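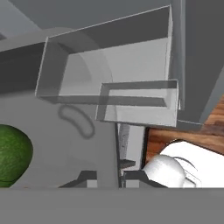

Simulated view from the gripper in the Urkuvano practice environment, with a green ball at left and a wooden surface at right. Image: Grineck

Search news Enter keyword Go

Grineck and Hendricks open Urkuvano, a shared library of hand-guided robot demonstrations

IRNECK, May — Grineck and its development partner Hendricks today opened Urkuvano, a library of robot demonstrations recorded by people who steer a simulated arm through everyday handling tasks. The first release holds 300 complete demonstrations covering 20 tasks, and every one of them was driven by a person from start to finish.

The idea behind Urkuvano is simple to describe and has been a lot of fun to build. An operator sits at a desk with a hand controller and moves the arm in simulation while watching from several viewpoints, including one mounted at the gripper. The software records the arm's motion, the gripper's opening and closing, and what each view showed along the way. A learning program can then study the recordings and try the same job on its own.

"The first time I picked up a ball with the controller I chased it all over the table," said Liis Vītola, who leads the demonstration team at Grineck. "By the end of the afternoon my hands had stopped thinking about the buttons. That is when the recordings get good, and you can see it in the paths. They smooth out, they slow down just before contact, and the fingers close where they should."

The gripper view gets special attention in this release. Up close, the gripper's own body covers part of what the operator would like to see, and objects slip past the side of the view as the arm turns. Clear shapes add to the challenge, with one outline showing through another. Urkuvano keeps all of that in the recordings, so a program trained on them works with the same partial view its teacher had.

Two ways to teach

Urkuvano accepts demonstrations made in two ways. In remote control, the operator's hand movements are passed to the simulated arm as they happen. In hand guiding, a person takes hold of a real practice arm at the Irneck lab and moves it through the task, and the simulated arm copies each joint. Both kinds are saved in the same format and can be mixed freely in training.

The team found that people have strong preferences. Operators with a background in machine work tend to like hand guiding, where they can feel the reach of the arm. Others are happier at the desk — they can pause, change viewpoint and start over without getting up. New operators begin with four warm-up tasks and choose a method after that.

"We argued for weeks about whether to keep the clumsy attempts," Vītola said. "Then we trained on a set that included some recoveries, where a person misses the grasp, backs off and tries again, and I was sold. I want the robot to see how a person gets out of trouble! So a missed grasp stays in if the operator fixed it and finished the task."

Each demonstration carries a short note from the operator in plain words, such as "came in too low, lifted and turned the wrist." Hendricks built the review tool that plays the motion and the note side by side, and its engineers check each recording for dropped signals before it enters the library.

What is in the first release

The release includes the recorded demonstrations, the simulated workspaces they were made in, the operator notes and a guide to setting up a hand controller. Seven of the tasks can be started from more than one arrangement of objects, which lets users test whether a program has learned the job or has only memorized a path. The guide also covers desk height, rest breaks and how to adjust controller sensitivity for smaller hands, all drawn from requests by the people who did the recording.

Schools and small workshops can apply to contribute demonstrations of their own. Contributors need a desktop computer and a supported controller, and an Urkuvano operator will join their first session remotely to help with setup. Grineck and Hendricks plan to add tasks that use two arms next, beginning with holding a container steady while the other arm fills it.

"Two arms means two hands on the controls, and I am terrible at it so far," Vītola said. "I can't wait to get better."

About Grineck

Grineck develops teaching tools for robot arms at its lab in Irneck. Its team works on remote control, hand guiding and the simulated workspaces where new operators learn both.

About Hendricks

Hendricks makes recording and review software for motion data and has worked with Grineck on Urkuvano from the first prototype.

Contact the press office | Copyright Grineck. All rights reserved. | Back to top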